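Registro de plazas de acogida Cernex
Ficha de datos, versión 3
Última revisión: 2026-02-04

Objeto
El registro reúne información sobre la disponibilidad de familias acogedoras y de plazas en hogares de transición gestionados por la Fundación Kirkthorpe. Está destinado a los servicios sociales que tramitan derivaciones y a los equipos de evaluación.

Contenido
581 registros, uno por plaza, procedentes de 11 comarcas. Cada registro indica la modalidad de acogida, el tramo de edad admitido, la fecha de alta y el estado de la plaza – libre, reservada u ocupada. No se incluyen nombres, domicilios ni datos de salud.

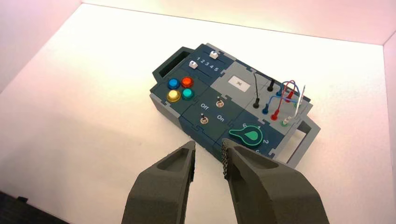

Las comarcas con menos de tres plazas figuran agrupadas bajo el código PRAMETTI, a fin de impedir la identificación de las familias. El estado se actualiza al cierre de cada mes; los cambios intermedios no quedan reflejados.

Limitaciones
Unas 50 plazas carecen de fecha de alta por proceder del antiguo fichero Moynihan. No deben emplearse para calcular tiempos de espera. 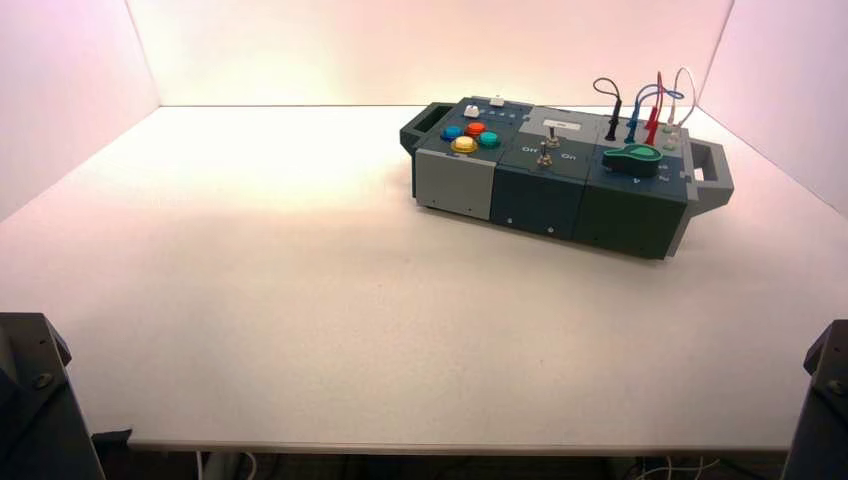
Desde el servicio de Prametti se observó en enero que una plaza reservada puede seguir constando como tal semanas después de anularse la derivación, y se pidió añadir la fecha de reserva. La petición ha sido aceptada y el campo se incorporará en la próxima versión.

Acceso
Previa solicitud escrita a la Fundación Kirkthorpe. Queda prohibida la cesión a terceros.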